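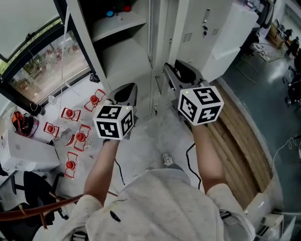 Zuzana Ševčík wanted to know why we can't just tell the robot what to do. Type it in, press go, done. Good question!! Lots of kids ask it too.

Try this. Tell a friend how to pick up a grape without squishing it. In words only. How hard do you squeeze? When do you stop? Tricky, right? Your hand knows. Your mouth doesn't.

So people show robots instead. Two main ways.

Way one: by hand. You hold a pair of grippers, one in each hand. Grippers are like robot fingers, they open and close. You do the job with them yourself. Pick up, move, let go. The white cubes on top have chunky black and white patterns. A camera can spot those patterns and work out where each gripper is and which way it's tilted. Kind of like a bar code that says "I'm here, and I'm leaning left."

Way two: remote control. The robot does the job but you steer it, maybe from across the room. Harder than a video game. Slower to.

Then you do it again. And again. At Jelumov they did one job, putting lids on jars, 1,314 times. One good try took 15 seconds. The bad ones took longer (dropped lids, mostly).

Why so many? Because a jar is never in quite the same spot. The robot's computer looks for what stays the same in all those tries, and that's the bit it learns. With only a few tries it gets muddled when you move the jar.

Vojtěch Malý's tip for beginers: go slow, and don't hide the cubes behind your arm. If the camera can't see the pattern it has to guess.

Want to try at home? Kitchen tongs, one in each hand. Now fold a sock.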